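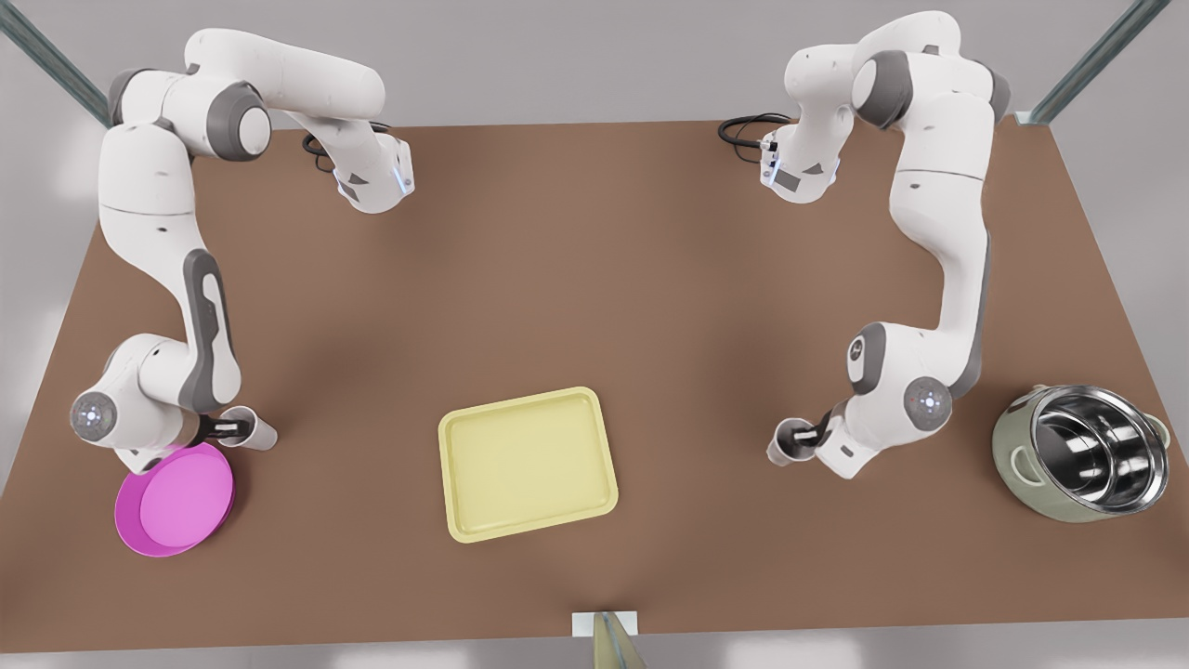 Brown tabletop with two white arms, seen from above.

Kitchen Gardening for Beginners, Week 3: Starting Seeds Indoors
Tutor: Wilma Lamont

Welcome back! Tonight we get our hands into the compost at last, and I've been looking forward to it all week.

What to sow now
October is a lovely month for salad leaves on a windowsill. Lettuce, pea shoots, cress and mustard greens all come up fast, and you'll be snipping pea shoots before you know it!

How to sow
Fill your tray to just below the rim and tap it down gently. Water first, then sow - it stops the tiny seeds washing into one corner. Lettuce wants only a dusting of compost on top. Peas go an inch deep, packed close together, and they really don't mind the crowd.

Light and warmth
Lettuce sulks in heat, so keep it near 60 degrees if you can. A bright, cool bedroom beats a hot kitchen. Turn the tray every day or the seedlings will lean.

For next week
Sow one tray at home and bring it in, even if nothing has come up (mine often dawdle too). Yayra Nyarko is bringing spare pots to share, 20 in all. Please read the pages on thinning and watering.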